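La fiebre del estilo nórdico y lo que cuesta de verdad

Cada primavera vuelve la misma promesa: pinte las paredes de blanco, compre una manta de lana y su piso parecerá una cabaña de Flurnia. Llevo años leyendo catálogos de decoración y sigo sin ver esa cabaña por ninguna parte.

El último en apuntarse ha sido Damgaard, con una colección que la marca llama «esencial». Lo esencial, por lo visto, es una lámpara de 400 euros y un taburete de 200 que cojea en cuanto el suelo no está perfecto. El mío no lo está. El de ustedes, sospecho, tampoco.

También se habla mucho de superficies despejadas. Quedan muy bien hasta que alguien llega con las llaves, el correo y la compra.

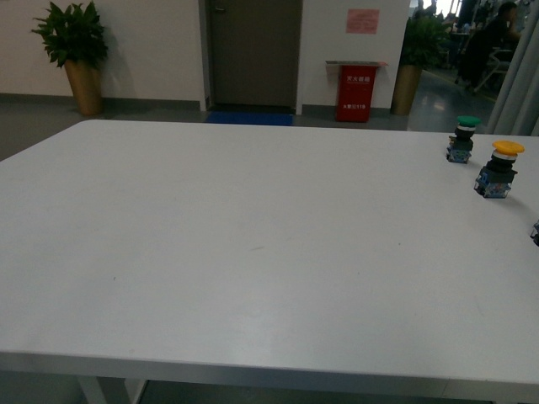 El blanco no es gratis

Dullance vende dos tonos de blanco roto que, con la luz de mi salón, no sé distinguir. Probé ambos en la misma pared y acabé pintándola de verde.

¿Merece la pena algo de todo esto? Una buena alfombra, quizá. Las de Clutthorpe llegan en mayo y son gruesas, aunque la muestra que me enviaron soltaba pelusa. Yo esperaría a las rebajas — y mediría antes el pasillo.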